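Fourth night in the new place and I slept! Six whole hours, which after the week I've had feels like a spa vacation. The radiator still clanks at 2 in the morning (I've named it Gerald) but I think I'm getting used to him.

Walked to the Sirnton library after work to get my card. The woman at the desk wanted proof of address and all I had was the gas bill, still in the old apartment's name, so I have to go back. I did get to sit in the reading room for a while, and oh, it's lovely, green lamps and everybody whispering. Started the swim memoir Sanaa keeps pushing on me. I'm 16 pages in and she was right, don't tell her.

Then the bus. The 221 goes all the way up Chauke Hill before it comes back down to my street, and I'd had no idea, so I got a full tour of a neighborhood I don't live in. There's a bakery up there with a line out the door at six in the evening. Going back for that!

Mom called while I was hunting for the box with the forks in it. She wants to come in March and "help with curtains." I said maybe. I do need curtains, the streetlight comes right in on my pillow, but Mom and curtains is a three-day argument about beige.

Still no forks, by the way. Ate dinner with the big serving spoon.

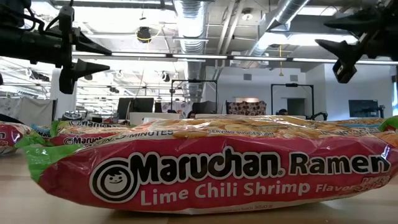 Lime Chili Shrimp, my whole grocery plan this week.

Rent and the deposit cleaned me out until payday, so it's that and the bag of clementines Dirceu left on the step. He's in 20, across the hall, and he plays accordion, pretty well too. Have to think of something to give him back.

Tomorrow: gas company, forks, call Meriem about the couch.

2 comments

Lærke Brøndum: Put an egg in it!! And go for beige, your mom's right.

Sanaa Ezzat: I saw that about the book.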